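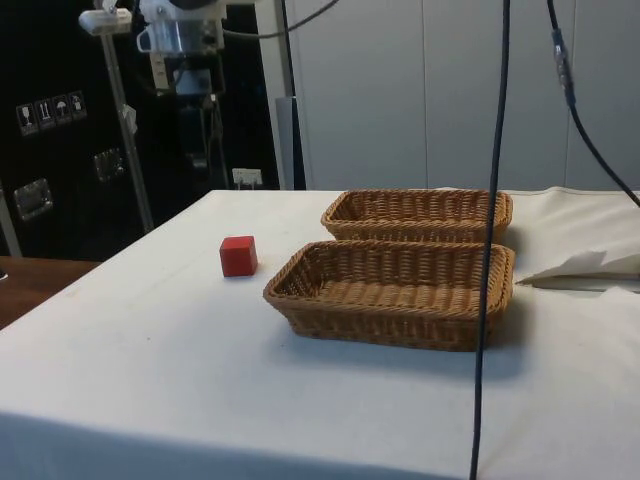
22. April 2026, Drerach, Platz am Fenster

Würfel umsetzen, Fortsetzung. Am Teleop Xuelian, später ich. Steinar hat die Schnitte gesetzt.

Stand der Sammlung nach heute: 2.379 Episoden, davon 931 mit dem Urteil »sauber«. Das Urteil vergibt, wer gerade bedient hat, direkt nach der Episode, per Fußtaste. Ich halte davon weiterhin wenig. Wer eben drei Anläufe für einen Griff gebraucht hat und am Ende doch im Korb gelandet ist, drückt gern auf sauber. Aurelia hat im März eine Stichprobe nachgesehen und fand darin einige Episoden, bei denen der Block erst auf dem Rand aufsetzt und dann hineinkippt. Für Cele ist das dieselbe Klasse wie ein glatter Transport. Ob das Modell daraus lernt, gegen den Rand zu fahren, weiß ich nicht, aber ausschließen kann es auch keiner von uns.

Was mich mehr beschäftigt: Die Startlagen sind zu ähnlich. Laut Protokoll wird zufällig gelegt. Gelegt wird von Hand, und eine Hand legt nicht zufällig. Ich habe mir die Startpositionen der letzten Wochen als Punktwolke ausgeben lassen, und man kann an der Wolke ablesen, wo Xuelian sitzt und wo Yoga. Hinten rechts ist fast leer. Vorschlag steht unten.

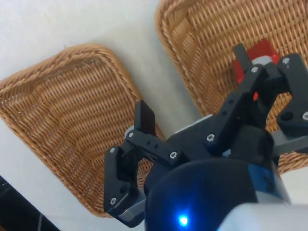 Zur Frage, was die Handgelenkkamera überhaupt beiträgt. Zixuan ist überzeugt, dass sie beim Griff die Hauptarbeit macht, und der Bericht an Flakton behauptet das auch. Ich sehe beim Durchklicken etwas anderes. Liegt der Block im rechten Korb, verschwindet er zum größten Teil hinter dem rechten Finger, übrig bleiben eine rote Fläche, eine Ecke und ein dünner Streifen zwischen den Gelenken. Damit soll ein Netz die Lage schätzen? Vielleicht schafft es das, dann aber eher aus der Farbe als aus der Form. Ein roter Fleck über hellbraunem Geflecht ist ein sehr bequemes Signal. Solange alle Objekte rot sind, bekommen wir darauf keine Antwort.

Zixuans Gegenargument, der Vollständigkeit halber: Die feste Kamera sehe ja den Rest. Stimmt, aber nur, wenn der Arm nicht davor ist, und wie oft er davor ist, hat noch keiner ausgewertet. Ich übernehme das.

Ablation von gestern Abend (Yoga): Training ohne Handgelenkbild, sonst gleich. Der Unterschied in der Erfolgsrate ist kleiner als der zwischen zwei Seeds. Yoga liest das als »Kamera unwichtig«, Zixuan als »zu wenige Seeds«. Ich würde sagen, wir können mit diesem Versuch weder das eine noch das andere belegen. Mehr Seeds rechnen, vorher keine Folie daraus bauen.

Dann noch die Körbe. Gleiches Geflecht, ähnlicher Rand, und in der Anweisung heißt es »in den anderen Korb«. Das Modell muss also wissen, aus welchem es gerade kommt. In den Episoden, in denen der Block auf dem Tuch startet, gibt es aber gar keinen anderen Korb. Trotzdem steht bei einem Teil davon derselbe Text, vermutlich aus der Vorlage übernommen. Steinar sucht die heraus. Wenn es viele sind, müssen wir neu beschriften, und dann ist die schöne Zahl oben erst einmal weg. 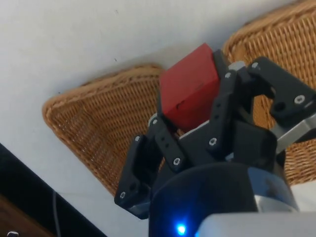
Beim Umbeschriften gleich mit erledigen: Start und Ende einheitlich schneiden. Im Moment endet eine Episode manchmal beim Öffnen der Finger, manchmal erst nach der Rückfahrt. Xuelian fährt nach dem Ablegen immer ein Stück hoch und wartet, ich lasse los und stoppe. Im Ergebnis lernt Cele zwei Arten, fertig zu sein. Dass der Arm bei der Auswertung öfter über dem Korb stehen bleibt und zittert, könnte daher kommen. Könnte auch der Regler sein. Getrennt prüfen.

Anfrage aus Cilurbridge: Sie wollen fast 1.000 Episoden von uns übernehmen und mit ihren mischen. Von mir aus, aber erst nach dem Nachschneiden und ohne die Spalte »sauber«. Sonst steht unser Bauchgefühl bei denen als Messwert in der Tabelle.

Offen:
Startlagen ab sofort aus Liste, Raster liegt im Projektordner, Yoga druckt es aus
Verdeckung durch den Arm in der festen Kamera auswerten (ich)
Textvorlage korrigieren, betroffene Episoden markieren (Steinar)
zweite Person urteilt blind über eine Stichprobe, Aurelia hat zugesagt
Block in anderer Farbe besorgen, gleiche Größe
Seeds nachrechnen, Rechner ist bis morgen Mittag belegt

Nachtrag: Zixuan möchte vor dem Nachschneiden noch einmal trainieren, »nur um zu sehen«. Habe nicht widersprochen. Die Zahl kommt mir aber nicht in den Bericht.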